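El blanco que no es blanco

Quien haya comprado un tablero blanco para completar una cocina instalada años antes conoce el problema. La muestra coincidía en la tienda y deja de coincidir en casa. El fabricante no ha mentido: dos superficies pueden igualarse bajo una lámpara y separarse bajo otra. El fenómeno se llama metamería y depende de los pigmentos, de la fuente de luz y del observador.

Casi todos los blancos comerciales parten del dióxido de titanio. La diferencia está en lo que se añade después. Una traza de negro reduce la claridad, una de ocre calienta el tono y un azulante óptico desplaza la percepción hacia el frío. Este último absorbe radiación ultravioleta y la devuelve en la zona azul del espectro, de modo que junto a una ventana rinde más que bajo un LED doméstico, que apenas emite ultravioleta.

El catálogo de Vurar incluye 10 blancos para superficies horizontales. El 761, el más vendido, se formula sin azulante y en acabado mate. El mate dispersa la luz y suaviza los reflejos; a cambio, acusa antes la grasa y el roce. El satinado se limpia mejor, pero devuelve la imagen de la luminaria.

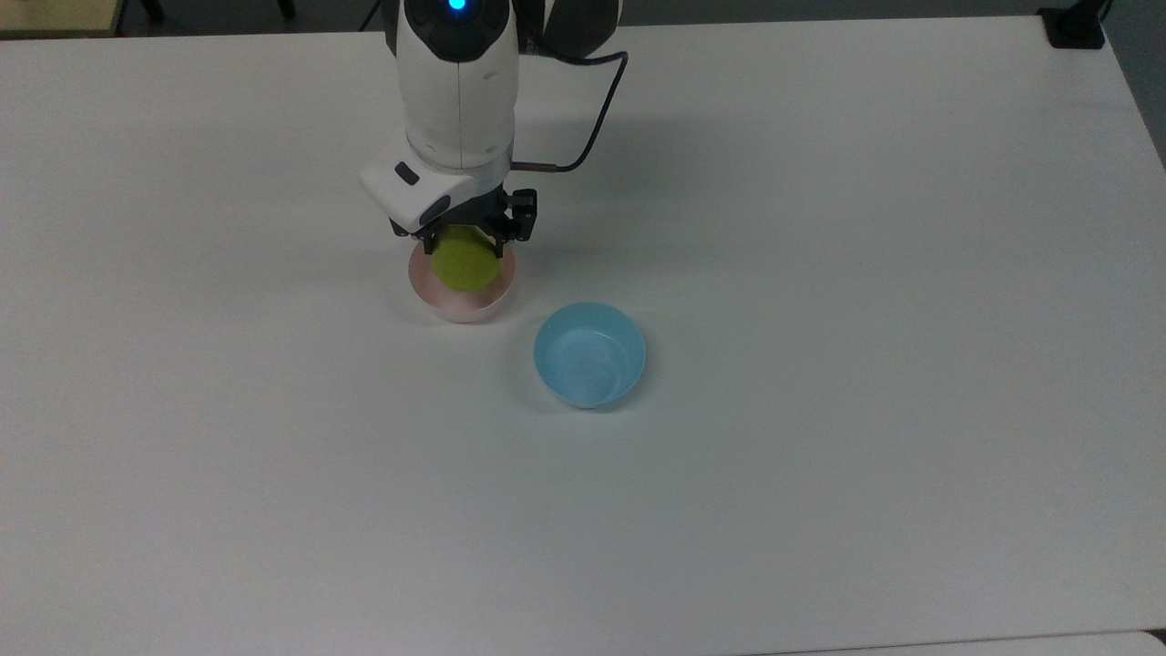
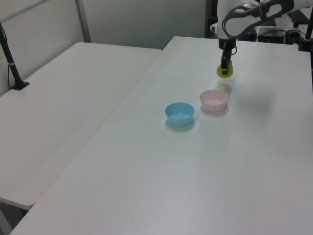 Sobre una superficie blanca, cualquier objeto de color se lee sin esfuerzo.

Kristaps Venckus discrepa en parte: a su juicio, el tono importa menos que la temperatura de color de las lámparas, y cambiar una bombilla cuesta menos que cambiar una encimera. Recomienda fijar primero la iluminación y elegir después el tablero, «nunca al revés, aunque la obra obligue a correr».

El orden tiene lógica, si bien no resuelve el envejecimiento. Los barnices de base alquídica amarillean en la oscuridad, y por eso el interior de un armario acaba más cálido que su puerta. Los acrílicos al agua resisten mejor – con una película más blanda durante las primeras semanas.

Para comparar muestras conviene un formato grande, apoyado en horizontal y en el lugar definitivo. Una carta vertical recibe otra luz. Quinlan, distribuidor de tableros, presta piezas durante 8 días y aconseja mirarlas por la mañana y de noche, con las lámparas encendidas y junto al suelo ya colocado.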